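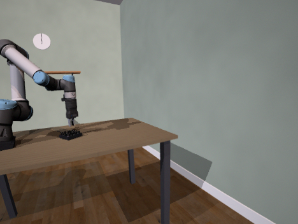

Friday, September 2, 2022

Sim work for the Sillside bench arm. Goal is still the same: get the arm to pick up the peg block and put it down somewhere else without a person standing next to it. We don't have the real arm bolted down until November, so all of this is Gadura scenes for now. I remain unconvinced that any of it will carry over.

Last night's batch was 1,000 pick attempts with the Fakir planner. 77 failed. Everyone on the chat was pleased. I am less pleased, having gone through the failures. Most of them are the fingers coming down on top of the pegs and the solver throwing the block off the table. Fine, that's a known contact bug. But I then pulled a handful of the "successes", and 2 of them had the block hanging off one finger with the other one touching nothing. The check only asks whether the block is higher than it was at the start. So the number means very little and I'd like us to stop quoting it.

Changed today:
- success check now wants contact on both fingers, held for 2 seconds
- approach is straight down from a hover point above the block, no more swooping in from the side
- friction on the pegs lowered. The old value came with the Cekero starter scene and I can't find where they got it

Not changed: table height. Somebody keeps nudging it to make the reach work. Please don't. The bench in the shop is the height it is, and if the arm can't reach the back corner in sim I want to know that before we drill holes.

Also not sold on the nice floor and the wall clock. They came with the room and they slow down rendering. If we ever train a camera on this, maybe they earn their keep - for testing a grasp they do nothing.

Rerun is queued with the new check, same seeds. I expect the failure count to go up a lot. If it doesn't, look at the check again first.

Still to do: measure the real peg spacing with calipers. The model was done from memory.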